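Can a robot put away your groceries yet?

Every time I mention robots in this newsletter, somebody writes back to ask when one is coming to fold their shirts. I get it! I have a laundry chair too (it stopped being a regular chair in May). So I spent a morning over in Stusten, where a small outfit called Roten is teaching its arms to do the dullest job in any stockroom: sorting little boxes into bins.

I figured I'd stay for 30 minutes. I stayed until lunch, partly because watching a machine decide how to pick up a box is weirdly gripping, sorry, and partly because the coffee was good.
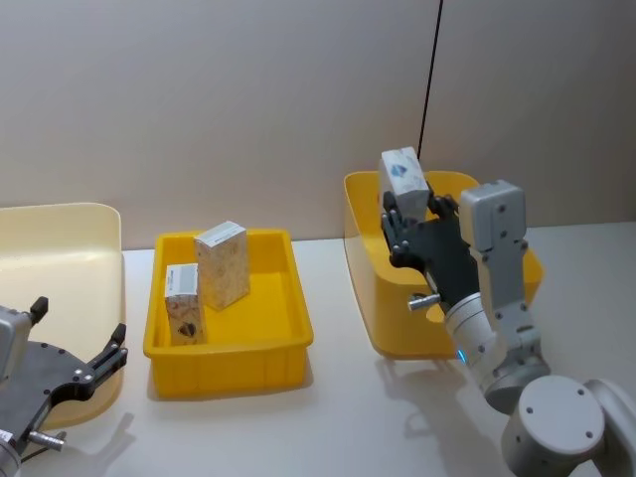 Small boxes, yellow bins and two very different hands at Roten's sorting table.

The five-fingered hand is the one everybody wants to shake, me included. The plainer gripper, the kind with two fingers, is what most shops would buy today, and the folks at Roten told me they still argue over which one earns its keep. My money's on the boring one for warehouses and the fancy one for kitchens, where nothing is ever the same shape twice.

Now, speed. On the run I timed, the arms took 18 seconds a box. I tried it myself at the next table and managed 12 boxes in well under a minute, and I was chatting the whole time. Then again, I wouldn't want to do 200 of them before breakfast, and the arms don't seem to mind.

So, shirts? Not this year, I'd say. Boxes, maybe. Next month I'm off to Harilley to see a dishwasher-loading contraption called Kartha, and I'm bringing my worst casserole dish.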